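**Dendholm, November**

The shift leader at Zivimell asked me not to print her name. She has no secrets to tell, she said, but she does not like to find herself on the internet. We met at seven in the morning in the kitchen of the Ndlovu building, where the company has its hall, and we spoke until the first break. I have put her answers in order, because we jumped between subjects, and she has read the text before publication.

Zivimell prepares tables. Hotels, waiting rooms and company canteens send their small furnishings to Dendholm, where they are cleaned, checked, sorted into sets and sent back. For many years this was done only by hand. Since last year a part of the sorting is done by two robot arms, and the employees who used to sort now spend a part of each shift with a gripper in their hand, showing the arms how the work goes. The software that collects these movements is called Namer. In the hall they use the name also as a verb. "I namered the whole morning," one hears in the corridor.

I asked her first what she thought on the day it was announced.

"I thought, now we are finished," she said. "They put us all in the canteen and there was cake. When there is cake at a meeting you must be careful. We were 16 people in sorting at that time. The manager said that all 16 would stay, and I wrote it down on a napkin and asked him to sign it. He signed. I still have it in my locker."

Did he keep his word?

"Until now, yes. Two left, but they left because they wanted. One moved to the coast and the other one found work closer to home. They were not replaced, that I have to say also. So when you ask me did somebody lose the job, the answer is no. When you ask me are there fewer jobs, the answer is yes, there are 14."

She pours coffee while she says this and does not look troubled. What troubles her more, she explains, is the question of speed. An experienced sorter picks up an object without a thought. With the gripper the same person becomes slow. The two pads must come to the object from the correct side, the fingers of the other hand should stay out of the way, and the movement must be finished completely before the next one begins.

"You have done a thing for many years and now you do it like a child," she said. "The first week I went home and my shoulder hurt, my wrist hurt, and I was angry at a basket. I would hold the tool too tight. The trainer told me, hold it like a bird. I have never held a bird. After that I watched how the others did it, and it became better."

The daily work follows a list. In the beginning it had 73 tasks, from turning a cup to folding a cloth, and the employees were allowed to cross out those which made no sense to them. She is proud of this part. According to her, the office had written down tasks that no sorter has ever done, for instance to lift a vase by its rim. She went upstairs with the list and explained why one takes it lower down, and the task was changed the same afternoon.

"Before this machine, the office never asked me how to lift a vase," she said. "It is a little bit strange that a robot must come first. But I liked to be asked."
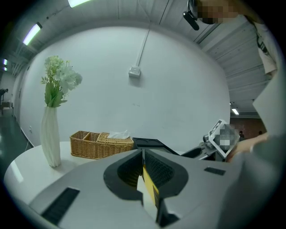 A colleague from the late shift was less content when I met her at the coffee machine, and complained that being asked is pleasant but does not appear on the payslip. The knowledge of how to lift a vase belongs to the people who learned it, she argued, and the company now receives it twice, once as work and once as data. She would like a supplement for every hour with the gripper, and she would like it in writing.

I brought this back to the shift leader. She nodded for a long time.

"She is right, and I told them also," she said. "We got one step in the wage table, all of us together. It is something. But for the robot company this material stays useful when we are on pension. I do not know how to calculate that, and I think the people upstairs don't know either. We should sit down again in spring."

Is there a limit to how long somebody works with the tool?

"Six hours was the first plan. Six hours! I asked the planner to try it himself, and he came down and tried it until the break, and then we had a new plan. Now we change places during the shift. When somebody has pain, she goes to packing and the others do not make a face. This was important for me, that the others do not make a face."

She also insisted on rules for the recordings. Faces have to be made unreadable before the material leaves the building, and each employee can ask for a recording to be deleted without giving a reason. At first some sorters talked very little while they worked, as they were afraid that every joke was being stored. The sound was then switched off. "After that it was loud again," she said. "Sometimes too loud."

And the arms themselves? I wanted to know if they are good at the work.

"With cups they are good. Trays, also good. With anything woven they are terrible, because the handle gives way and then the arm does not understand where it is. Flowers I would not give them at all. The artificial ones are nearly worse than real ones, the leaves hang in each other. A person shakes it a little and it is done. Try to write down this shaking. I could not write it. I can only show it, again and again, and maybe they take something from it."

At night the arms run alone on the simple sets. In the morning the early shift finds what they could not finish, in a gray box by the door. She calls it the homework. Some mornings the box holds hardly anything, and on others it is full and the first half hour is lost. This half hour was in no calculation, she said, and it took until summer before it was entered in the shift plan.

I asked what has changed in her own position. She thought about it and answered that she speaks more and carries less. Her back thanks her. On the other hand she now fills in a form for each session, with the task, the person and any remarks, and she dislikes the form very much. It has one field for remarks and the field is too short. She writes on the back side of the paper instead, and someone in the office types it in afterwards.

Would she recommend the work to a young person?

"To my niece I said, come and look for one day. She came. She found the tool heavy and the canteen good." She laughed. "She is learning to be an electrician now. They also need somebody to repair the arms."

The break bell rang while we were speaking about her plans. She would like to stay on the early shift, she would like a longer field for remarks, and she wants the woven baskets taken off the night list until the arms can hold them. Then she washed both our cups and went back into the hall.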